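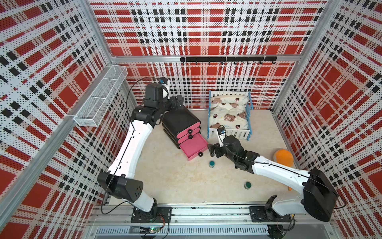
Wanted: people who have opinions about buses

Fultow has one bus an hour until 6pm, after which it has a bench. The Prinonell Travel Study would like to know what this does to a person, and is looking for 86 residents willing to tell us in some detail.

What we're asking

You keep a travel diary for 4 weeks in May. Every trip goes in it, including the ones you gave up on. If you stood at the Amrani Road stop for half an hour and then went home and had toast, we want the half hour. You may leave out the toast.

At the end there is a group discussion at Tullau Hall, on a Tuesday at 7pm. It lasts ninety minutes. We have timed it to finish after the last bus, an oversight we spotted only when the hall was booked, so we will pay for taxis.

Who can take part

Anyone over 18 living in Fultow or the villages on the Tullau side of the river. You don't have to like buses. We already have plenty of people who like buses, and they have been very thorough. We are short of shift workers, parents with pushchairs, and anyone who drives everywhere and feels slightly bad about it.

Sorry, no bus drivers this time. You have your own survey, and it is longer.

What you get

A £40 shopping voucher, paid once the diary is in. Half-finished diaries get half, and we do check. Tea is provided at the discussion, along with the sort of biscuits you would expect.

What happens to your diary

Names come off before anyone reads it. The findings go into a report of 2,000 words, cut down from last year's 3,000 after comments from the people who had to read it. We can't promise you a better bus. We can promise that the lack of one will be properly written up.

How to apply

Pick up a form from Fultow library or the Prinonell office on Amrani Road, and hand it in at either. Please use black ink and write your postcode clearly. The office shuts for lunch between 1pm and 2pm – the bus gets in at five past one.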